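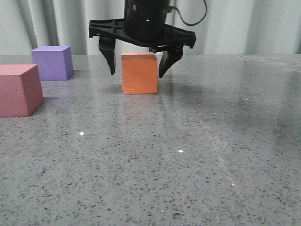
Anneli Nieminen wrote to us that the first thing she noticed was the silence, because her old wooden blocks made a terrible noise each time a tower fell on the kitchen worktop, and with the foam ones she can continue her telephone call.

We hear this often from our customers, and we are glad of it. The Momden foam cube was made for rooms where other people also want to live or work.

Momden Foam Cubes, mixed colours
Sold by Clovside
Bag of 18 cubes
Weight of the full bag: 300 g
Available from stock

About the product

Momden cubes are plain building cubes cut from one piece of foam. They have no printing, no letters and no magnets. The colour goes through the whole cube, so if a corner becomes damaged you will find the same colour under it. All cubes in the bag have the same size, and they can be mixed with cubes from an older bag.

The surface is matt and a little rough to the fingers. It gives enough grip that one cube stays on another, even when it has been placed slightly wrong. On a polished stone top or a lacquered table the lowest cube can slide if it is pushed from the side. If you want to build high on such a table, please put a thin cloth or our Jutix play mat under it.

Colours

The mixed bag contains orange, purple, pink, green, yellow and blue. The pink is a soft and dusty one with some salmon in it, and it can look redder or paler depending on the light in your room. The purple is near to lavender. The orange is the strongest colour of the range, and it is the one which people ask for most when they buy single colours.

Between two deliveries there can be a small difference in the shade. We do not consider this as a fault, but if you need one exact shade for a big order, tell us before and we will take all cubes from the same delivery.

What they are used for

Most of our cubes go to families and nursery schools. Besides building, they are used for sorting by colour, for counting, for copying a pattern which another person has laid, and for simple throwing games indoors. Some customers keep them for older people who exercise their hands after an illness. For this use the light weight is an advantage, as the cube can be picked up with little strength and it does no harm if it drops on a foot.

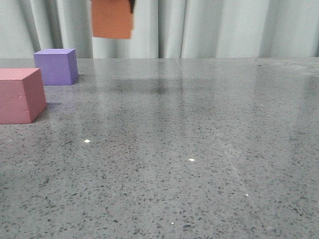

Is it normal that the cubes have small dents when they come out of the bag? I had one pink cube with a crease over the side and I was not sure if I should send it back.

Yes, it is normal. The cubes are packed tightly for transport and some of them come out with dents or creases. Lay them on a table with free space between them and leave them overnight in a warm room. The bigger marks become smaller by themselves. A slightly mottled surface with very small dents belongs to the material and will stay. If after that time a cube is still clearly out of shape, write to us and we will replace it.

Cleaning and care

Wipe the cubes with a damp cloth and a drop of washing-up liquid. Press them lightly in a dry towel afterwards and let them dry in the air, standing on one side and then on the other. Do not put them in the washing machine, the dishwasher or the tumble dryer. Do not use alcohol or bleach, which make the foam hard and take away the colour.

Please keep them away from radiators and from windows with strong sun. The purple cubes are the most sensitive to sunlight, and the top side becomes pale first.

For storing we recommend the cotton bag in which they are delivered, or any open box. You should not press them down under heavy things, for example books, during a longer time.

Safety

The cubes are not suitable for children who still put everything in the mouth. Foam can be bitten off, and a piece of foam is difficult to see in a small mouth. Please check the cubes from time to time and throw away any cube from which parts are missing. Keep away from open fire and hot cooking plates.

Delivery and returns

Orders are sent from our store in the cotton bag with a paper band around it. You can send back the unused bag and you will receive the full price. The guarantee is 2 years and covers seams of the bag and splitting of the foam in ordinary use. Bite marks, marks from pets and faded colour are not covered.

Schools and other institutions can order in large quantity. From 200 cubes we also supply single colours, packed by colour in separate bags. Such orders need a longer time, especially in July when we are working with fewer people, so please order early if you need the cubes for the new school year.

Goes well with

Jutix play mat, grey. A thin mat with a rubber underside, for smooth tables and stone worktops. Can be rolled.

Mofokeng pattern cards. Drawings of simple towers and walls to copy with cubes, on thick card. The card colours correspond to our mixed bag.

Cotton bag, spare. The same bag as in the delivery, with a longer cord so it can hang on a hook.

Changes to this page

9th November: we have corrected the text about the purple cubes and sunlight, and added the answer about dents. The older version said that all colours are equally resistant, and this was too optimistic.

If you have a question which is not answered on this page, please use the contact form and mention "Momden cubes" in the subject line. We answer in English, Finnish and Swedish.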